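The Smallest Piece in the Box

Torben Heitmann sands everything twice. Then he sells it by the bag.

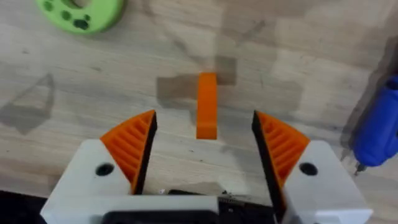
Toy blocks are having a moment again, the plain kind. No magnets, no lights. Heitmann started Flivirwood in a rented garage in Druneck, one July, with a secondhand saw and a lot of orange paint. Orange because it was on sale. He still likes it best. And you can see why – a small orange block standing upright on a light wood-grain tabletop is hard to look away from. Kids go straight for it. So do their parents, who pretend they don't.

The set is called Inga, after an aunt. It has 35 pieces, all rectangles. People ask for arches. He says no, mostly. "You give them an arch, they build a gate. You give them a rectangle, I have no idea what they build."

Orders last year: 2587 sets. The year before, 1754. He packs them himself, evenings, radio on, which is why shipping takes 10 days and why the emails get testy by the end of the month.

Sheyla Llanos runs the playroom at Omance, a daycare across town. Two sets, both chewed. She puts out a few blocks at a time and leaves the rest in the cupboard – too many at once and it's just noise, she says, stuff gets dumped on teh floor and stays there. One block on a table, a kid will stand it up, knock it over, stand it up. Half an hour gone.

Cleanup is a damp cloth. Don't soak them. Don't put them in the dishwasher either, Heitmann gets that email alot.

A bigger set is coming, maybe spring. Blue is being discussed. He isn't sure about blue.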